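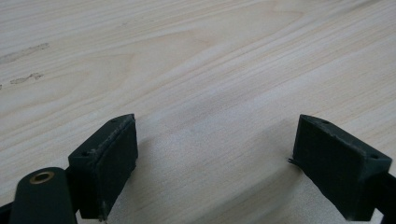
*Light wood tabletop with a curving grain.*

# Villix store openings

Openings, moves and closings of hardware and home stores in the Jirnell area, one row per event. The list began as a spreadsheet for the Trulelari shopping page and is now kept as a CSV file.

## Files

- `openings.csv` – main table
- `moves.csv` – stores that changed address, with old and new street
- `notes.txt` – spelling fixes for street names

## Columns

`store`, `street`, `former_tenant`, `month`, `floor_area`, `source`

Leave `former_tenant` blank for new buildings. `floor_area` is in square feet and is missing for nearly 40 rows.

## Coverage

The May update added 32 rows, 20 of them from the Vahidi road strip. Garden centers are included only if they also sell tools. Pop-up shops open for less than three months are left out.

## Known problems

Opening months come from store signs and local ads – some stores opened later than announced. Two spellings of Vahidi Road are still in `moves.csv`.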